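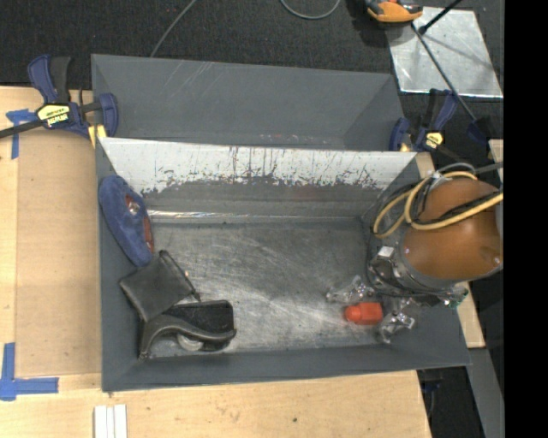

03/06/2020

Went to the open day at Etholm with Calum. Left the house at 9 and drove over by way of Buchanan to pick him up. The trip was 69 miles, longer than I had figured, and the last stretch past Londach was all road work. Signed in, got a paper badge, and were put in a group with four other people.

The first half hour was slides. Sebastião Marinho gave the talk and he was easy to follow. The project is called Nondeck and has been going since last June. They want an arm that can take mixed things out of one bin and put them in another without being told ahead of time what the things are.

Then we went through to see it. I had expected something bigger. It is two gray metal bins set one behind the other on a wooden table, held with blue and black bar clamps like the ones in my garage, and blue tape on the table for marks. The arm is orange and comes in from the side. The floor of the front bin is scratched all over. Calum liked the clamps. He said he had thought everything would be bolted down.

In the bin were a fuzzy blue thing, something like a wallet, something like a tape dispenser, and an orange-red bottle shape lying on its side. The gripper has two fingers and went down with one on either side of the bottle. I was standing close enough to hear the motors, which are quieter than our refrigerator.

Marinho said they had logged 285 picks the day before and 187 of those went right on the first try. I asked what the hardest item was and he said anything flat — the fingers have nothing to get hold of. Calum asked what one of these arms costs and got a polite answer with no number in it.

We stayed 30 minutes at the table and then there was coffee and a tray of dry cookies in the hall. Talked to a woman from a parts warehouse who wants something like it for returns. She thought it was too slow for her yet.

Home by 4. Calum forgot his jacket in my back seat, need to call him. Gas was low again — fill up before Friday's dentist run.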